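Ticket 1 029 - Planche en érable qui bascule sur la table perforée
Catégorie : Atelier / Supports et surfaces
Ouvert par : Lemlem Nigatu
Assigné à : Marin Tomić
État : Résolu
Ouvert le : 17 janvier 2021

Description du problème

La planche en érable posée sur la table bleue ne porte plus à plat. Quand on appuie sur un coin, le coin opposé se lève un peu et on entend un claquement sec. Ce n'était pas le cas avant les congés. La planche est simplement posée, sans serrage, les grands côtés parallèles au bord avant de la table. J'ai essayé de la retourner : elle bascule aussi de l'autre côté, mais moins.

J'ai besoin d'une surface qui ne bouge pas pour la suite des essais de finition Pekasen. Priorité normale, mais je suis bloquée tant que ce n'est pas réglé.

Commentaire - Marin Tomić

Bien reçu. Avant de parler de planche voilée, merci de vérifier les points suivants :

1. Passer un chiffon sec sous la planche et sur la table. Un copeau coincé au bord d'un trou suffit.
2. Poser une règle métallique sur la planche, en diagonale, dans les deux sens. Noter si on voit du jour au milieu ou aux extrémités.
3. Poser la même règle sur la table seule, en travers du joint entre les deux panneaux.
4. Noter depuis quand la planche est dans l'atelier et où elle était rangée.

Ne pas raboter ni poncer pour l'instant.

Commentaire - Lemlem Nigatu

Point 1 : fait, un peu de poussière, rien de dur. Aucun changement.

Point 2 : sur une diagonale la règle touche partout. Sur l'autre, on voit un filet de jour au milieu. Une feuille de papier passe, deux feuilles ne passent pas.

Point 3 : la règle bute légèrement sur le joint. Le panneau de droite est plus haut que celui de gauche, je le sens à l'ongle.

Point 4 : la planche vient du lot 343, livré par Rowbotham. Pendant les congés elle était debout contre le mur, côté radiateur. Je ne sais pas qui l'a mise là.

Il y a donc peut-être deux causes qui s'additionnent.

Commentaire - Marin Tomić

Oui, c'est ce que je pense aussi. On s'occupe d'abord de la table, c'est le plus simple à corriger. Pour la planche, peux-tu me dire comment est le fil, et s'il y a des nœuds ? La fiche du lot dit « érable clair, sans défaut », ce qui ne nous apprend pas grand-chose.

Commentaire - Lemlem Nigatu

Le fil est fin et ondulé sur presque toute la planche. Il y a une bande plus tourmentée dans le sens de la longueur, du côté de l'opérateur, et un petit nœud sombre dedans, vers le milieu. De l'autre côté, quelques veines un peu plus foncées. Le chant avant est droit et net, je n'y sens aucun éclat.

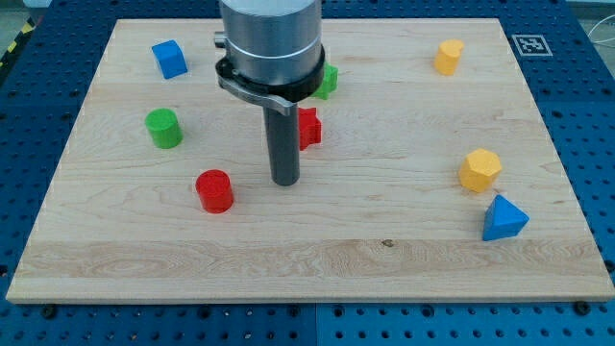

J'ai aussi passé la main sur le nœud : il ne dépasse pas et ne bouge pas sous l'ongle. Pas de fente visible autour. Par contre je me demande si la bande à fil irrégulier peut expliquer que la planche travaille plus d'un côté que de l'autre.

Commentaire - Stojan Mujić

Je me permets d'intervenir, je connais ce lot. Un fil qui tourne près d'un nœud peut faire vriller une planche si elle sèche vite d'un seul côté. Contre le radiateur, c'est exactement ce qui se passe. Le nœud lui-même n'est pas un souci s'il est sain. Le jour que tu décris est faible, je laisserais la planche revenir toute seule.

À faire : la poser à plat sur 4 tasseaux de même épaisseur, l'air doit passer dessus et dessous. Pas de poids au milieu. Pas de film plastique. Loin du radiateur, évidemment.

Commentaire - Marin Tomić

D'accord avec Stojan. De mon côté j'ai repris le joint de la table. Une cale était restée sous le panneau de droite, probablement depuis le déplacement de l'établi Clallen. Retirée, puis vis resserrées en alternant gauche et droite. La règle passe maintenant sur le joint sans accrocher.

Lemlem, remets la planche en place et refais le test des coins avant de la mettre sur tasseaux, pour qu'on sache ce qui vient de la table.

Commentaire - Lemlem Nigatu

Test refait. Le claquement a disparu. Il reste un très léger mouvement sur un seul coin, à l'arrière, quand j'appuie fort. La planche part sur tasseaux dans la réserve, étiquette 258, avec la mention « ne pas redresser ».

Commentaire - Dragica Karagiannis

Question côté stock : est-ce que je dois ouvrir une réclamation chez Rowbotham pour le lot ?

Commentaire - Marin Tomić

Non. Le défaut vient du stockage chez nous. On garde le lot.

Commentaire - Lemlem Nigatu

Planche ressortie ce matin. La feuille de papier ne passe plus sous la règle, sur aucune diagonale. Posée sur la table bleue, elle ne bouge plus, ni dans un sens ni dans l'autre. J'ai repris les essais Pekasen. Pour moi on peut fermer.

Résolution - Marin Tomić

Cause principale : différence de niveau entre les deux panneaux de la table (cale oubliée).
Cause secondaire : léger vrillage de la planche après stockage debout près du radiateur.
Action : cale retirée, vis resserrées, planche remise à plat sur tasseaux.
Reste à faire : déplacer le râtelier à planches sur le mur opposé. Demande transmise à Athina Tzavaras, suivie dans un ticket séparé.

État passé à Résolu.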